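Progress report to the Kerekes Fund, spring round
Project: Porridge and Protein, the Flurnia breakfast trial
From: Blair Strachan

Hello all,

Sorry this is a week behind the date we agreed. I wanted the April weigh-ins in before I wrote anything, and two people were on holiday (one came back with a suitcase full of cheese, so we'll see how her May goes!).

Quick reminder of where we left off. You gave us the money to find out if people on shift work would stick to a proper breakfast for longer if it came ready-portioned, and whether they'd feel less hungry by mid-shift. We signed up 16 people, all from the Vornisell depot, and 13 are still with us. I'm pretty happy with that. Of the three who left, one changed jobs and two told me they simply couldn't face oats at four in the morning, and I can't argue with that.

Everyone gets a breakfast of 400 calories. It's oats, milk powder, pea protein, a bit of ground flax and a flavour sachet they pick themselves. The first batch was too thick. I knew it was too thick, I ate it for a week and kept telling myself it would be fine, and then the feedback forms came back with the word "cement" on them more than once. We've cut the flax and people are getting through the whole bowl now — most of them, anyway. Apple and cinnamon is miles ahead of the other flavours. Please can we drop coffee? I've got boxes of it left.

On hunger, the diaries say people are snacking later in the shift than they did at the start. I don't want to make too much of it, as folk forget to fill the diaries in and then do four days in one go in the canteen. Weight has gone down a little for some and stayed put for others, and it was never meant to be a slimming project, though I do get asked about it every single week.

Money next. We've spent 3,000 pounds of this round's grant, nearly all of it on ingredients and the pouches. Pouches went up in price and I hadn't allowed for it, so I've moved a bit across from printing. The recipe cards will be black and white, and I think they look better for it.

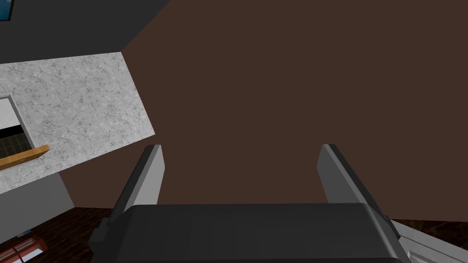 Portioning is still the part that eats my evenings. I weigh every pouch by hand on kitchen scales, one scoop, check, top up, seal, and after a couple of hours my own grip is shot and I'm dropping scoops. Bistanent have quoted for sealing the pouches for us, and I've put their price in the spreadsheet for you to look at. Filling would stay with me for now.

Still to do before the next report: new diaries with bigger boxes, a dairy-free version for the two people who asked, and a chat with the depot about getting a second kettle. The queue for the one they've got is a real grumble and I think it's costing us breakfasts.

Ring me if any of the spreadsheet looks odd. The tab called "old" can be ignored.

Blair
Sunday, May 18, 2025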